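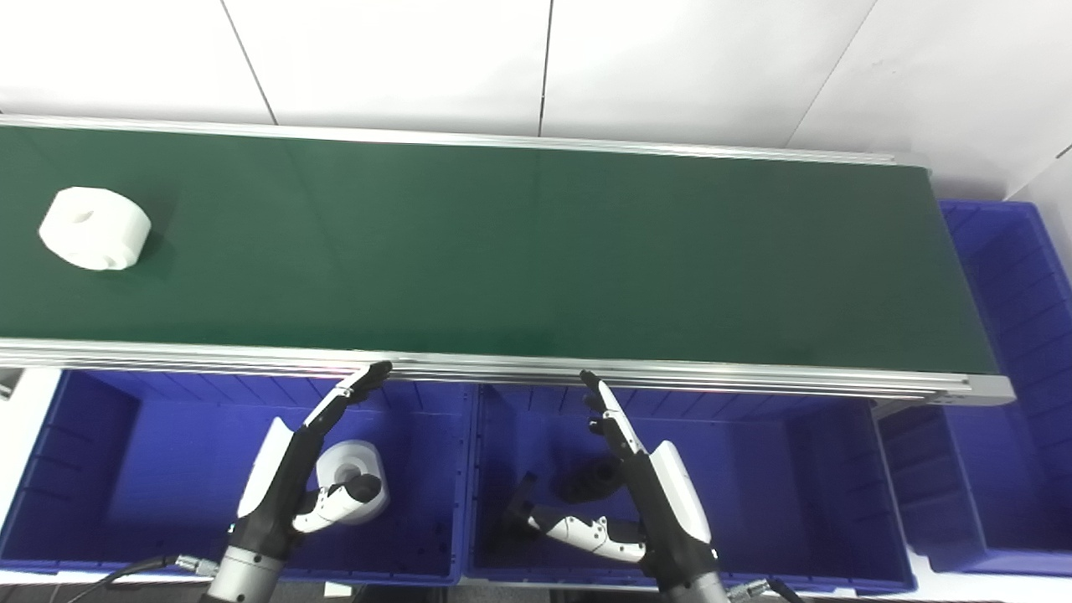

Ticket opened 29/10/2020. After the Sustura SDK update, the Brokia extension no longer loads in our build environment. The project opens, the extension shows as installed, and the build stops with "provider not registered". The sample item is the white ring-shaped part on the green conveyor belt, and its record fails the same way as all the others. Reinstalling made no difference.

Tried so far: cleared the package cache, rolled the SDK back 2 versions (builds fine), rolled forward again (fails). Log attached, almost 40 lines, same error repeated.

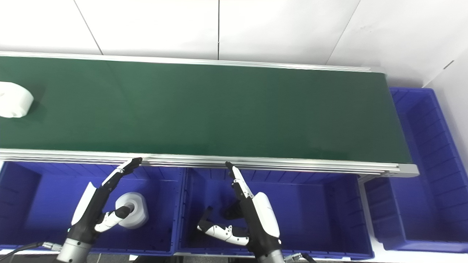 The rollback machine still had the old manifest format. Converted it by hand, changed the provider entry to match, and the build passed on 6 machines. Leaving the ticket open until the November patch — the converter should do this itself.

Comments

altintas_dev: Same error here, the manifest edit fixed it.

kb_centre: Does this affect Proster projects too?

altintas_dev: Haven't tried it, sorry.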